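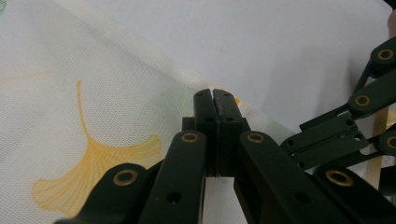

3 min read

Updated Nov 25, 2025

Washing and Storing Soccer Match Kit

Polyester match shirts fail in three places: the heat-pressed number, the collar rib and the underarm seam. All three last longer if the wash is cool, short and lightly loaded. The notes below apply to replica and team-issue shirts, shorts, socks, shin guards and cleats.

Before the wash

Shake dried mud off outdoors. Wet mud should be left to dry first, then brushed with a stiff nylon brush in the direction of the knit. Brushing it wet drives the fine particles into the yarn.

Turn shirts and shorts inside out. Close any zippers on warm-up tops. Unroll socks fully, including the foot, and pull out tape residue by hand. Tape adhesive that stays behind can be loosened with a little rubbing alcohol on a cotton pad. Test the alcohol on the inside of the cuff and keep it off printed logos.

Grass stains are treated before washing. Mix one part white vinegar with two parts cold water, apply it to the stain and leave it for 30 minutes. Rinse, then work in a drop of liquid detergent. Do not combine vinegar with chlorine bleach in any quantity. Bleach has no place in this job anyway, as it yellows white polyester and weakens elastane.

Machine settings

Water: cold, 86 °F at most
Cycle: synthetics or delicate
Spin: 800 rpm
Detergent: liquid, half the usual dose
Softener: none
Load: drum no more than two-thirds full

Softener coats the fiber and slows the movement of sweat through the fabric. If a shirt still smells after a normal wash, run it again with half a cup of white vinegar in the rinse compartment and no detergent. Older top loaders without a spin setting should be put on their lowest speed.

Wash dark and light kits separately for the first 2 washes. Red shirts with white sleeves are the usual problem. A color catcher sheet helps but will not rescue a shirt left sitting damp in the drum overnight.

Drying

Hang shirts from the hem on a line or rack, out of direct sun. Hanging from the shoulders leaves peg marks and stretches the neck. The tumble dryer should not be used for anything with a pressed name or number. Most heat-applied vinyl softens well below the temperature of a hot dryer and will stick to itself along a fold.

A number that has begun to lift at one corner can be pressed back. Lay the shirt on a hard, flat surface, cover the corner with baking parchment and press with a dry iron on low for ten seconds. Let it cool completely before removing the parchment. Repeat once if needed. Cracked vinyl cannot be repaired this way.

Cleats and shin guards

Remove insoles and laces. Brush the soleplate, then wipe the upper with a damp cloth. Pack the shoe with newspaper and change the paper after an hour. Keep cleats away from radiators, where the glue line at the toe is the first part to open.

Replaceable studs should be taken out every few weeks and the threads wiped with a trace of petroleum jelly. Refit by hand, then tighten a quarter turn with the key. A stud that turns without gripping usually means a worn insert, and a new stud will not cure it.

Shin guard shells can be washed in the sink with dish soap. Detachable sleeves go in the machine with the socks.

Storage between seasons

Store shirts clean, dry and folded with the print facing in and a sheet of plain tissue over the number. A cotton bag is better than a sealed plastic tub. Avoid attics, where summer temperatures over 100 °F can make the print tacky. Socks should be laid flat. Balling them stretches the cuff.

Related tips
Removing candle wax from a tablecloth
Cleaning a washing machine door seal
Re-waterproofing a rain jacket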